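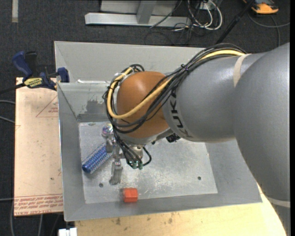

**Sheet metal bins with sloped walls – worth it over straight totes?**

**parkerbench**
Setting up a small parts area in the garage shop and trying to decide on bins. I can get gray sheet metal ones with sloping walls and a wide rim, used, from a place that's clearing out. The other option is new straight-sided plastic totes from Zaltero. Mostly hardware, castings and odd fittings going in them. Anyone used both?

**mirnach_32**
Metal, if the price is close. Sloped walls mean small stuff slides to the middle and you don't dig in corners. I've had mine for years and the only thing wrong with them is scuffs.

**tallowridge**
Disagree. Sloped walls waste shelf space. You pay for the width at the rim and get a smaller floor. I switched to straight totes and fit one more per shelf.

**mirnach_32**
Depends if they live on a shelf. Mine sit on the bench with the tops open all day.

**nuchit**
Check the rim before you buy used. A wide rim is good for lifting but if it's been bent down and hammered back it can have a sharp lip. Run a rag along it first, not your hand.

**parkerbench**
They'd be on the bench, three of them side by side. Good tip on the rag. How do you keep the noise down? Dropping castings into bare metal sounds awful.

**Canan Yüksel**
Rubber mat cut to fit the floor of the bin. Leave the walls bare or you lose the slide. Mine is scrap stall mat and I only glued it at the corners so it comes out for cleaning.

**tallowridge**
Or buy plastic and skip the mat.

**nuchit**
Plastic gets cut up by castings. I threw out a whole set in August.

**tallowridge**
Which brand? The thin ones do that. Mine are fine.

**nuchit**
No idea, the label was long gone. Could have been the thin ones.

**Canan Yüksel**
Also, gray smudges on the walls usually come off with mineral spirits. Rust doesn't. If the seller won't let you look at the bottom seams, pass.

**parkerbench**
Went over at lunch. Seams are clean, one rim has a dent, no sharp spots. Took all three. Will cut mats tonight – do you glue before or after degreasing the floor?

**Canan Yüksel**
After. And let it dry overnight before you load it.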